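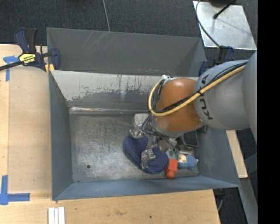 A KUKA arm lowers its gripper onto a dark blue cushion-like object in the metal bin used by the Nellbridge robotics class.

Nellbridge students teach robot arm to clear a bin

9/18/25
By Hayley Stockdale
Print this story | E-mail this story
14 comments | Shared 80 times

A class at Nellbridge Technical College is spending the fall term on a job most people do without looking: reaching into a container of mixed objects and taking them out one by one.

The students work with an orange and gray KUKA arm that picks from an open metal bin. The objects are different shapes and sizes, soft ones and hard ones, and they lie wherever they land. A small plush-like toy was in the bin when the class opened its lab to visitors this week, next to a blue cushion-like object that was the target of the first attempt.

The course, Applied Manipulation, is taught by Roland Lambert, who joined the college after a career in packaging machinery. It is open to second-year students in the engineering technology program and meets in the ground floor lab of the Salazar Building.

Lambert said the soft items have given the class the most trouble.

"A box has a top and sides and you can write down where they are," he said. "A pillow changes shape when you touch it. The students had good code for boxes by the second week. Then we put in the soft things and they had to go back and start over on the grasp planning."

Students work in teams of three. Each team writes its own software for choosing which object to pick first and where to put the fingers. The teams take turns on the arm and do the rest of their work in simulation.

Every attempt is entered in a shared log, with the object, the position of the gripper and whether the item made it out of the bin. The log had 416 entries as of this week. Lambert wants it to pass 604 before the teams freeze their software for the final trial, a number he took from the size of last year's log.

Ladi Briggs, a second-year student from the east side of town, said her team lost several lab sessions to a problem with objects lying close to the bin wall. The software kept picking approach angles that would have put the side of the gripper into the metal.

"It would plan the move, see the wall and stop," Briggs said. "We ended up having it skip anything near the side and come back to it later. Sometimes by then another pick has nudged it out to the middle. Sometimes it hasn't."

Briggs worked summers at a parcel sorting center and said she took the course after watching coworkers unload mixed bins by hand. Her teammate Barry Bellamy came to the program from auto repair and handles most of the team's work on the gripper itself.

Bellamy said the team had been closing the fingers too hard on everything. They now use one setting for rigid items and a lighter one for soft items, and the software has to decide which kind it is dealing with before it moves.

"It guesses wrong on the toys a lot," he said. "The toys are kind of in between."

The final trial is set for March. Each team will get the same set of objects, dropped into the bin by someone from outside the class, and will be scored on how many are removed in a fixed time. An object dropped outside the bin counts against the team. Students may not touch the arm or the objects once the clock is running, except to press the stop button.

Vestari, a local maker of warehouse shelving, is paying for replacement parts and for a small prize. The company will also send two employees to judge. College officials said Vestari has no claim on the software, which belongs to the students who wrote it.

Maureen Haworth, who heads the engineering technology program, said the course had 11 students when it was first offered and now has a waiting list. The college is looking at adding an evening section for people who already work full time, but no decision has been made. A second section would need more hours on the arm, and other courses use it as well.

Haworth said the class will show some of its work at the Cemuseo science center in the winter. The arm will stay at the college. Teams plan to bring recorded runs and a tabletop gripper that visitors can open and close by hand.

The lab will hold one more open session this term, and the date will be posted on the college website. Visitors must be at least 12 years old, wear closed shoes and stay behind the marked line while the arm is powered. Registration is free and space is limited to about 20 people.

Print this story | E-mail this story

Related stories
College adds welding bays to Salazar Building
Vestari to expand Nellbridge warehouse
Cemuseo announces winter hours
Middle school robotics club seeks mentors
Bus route change affects college stop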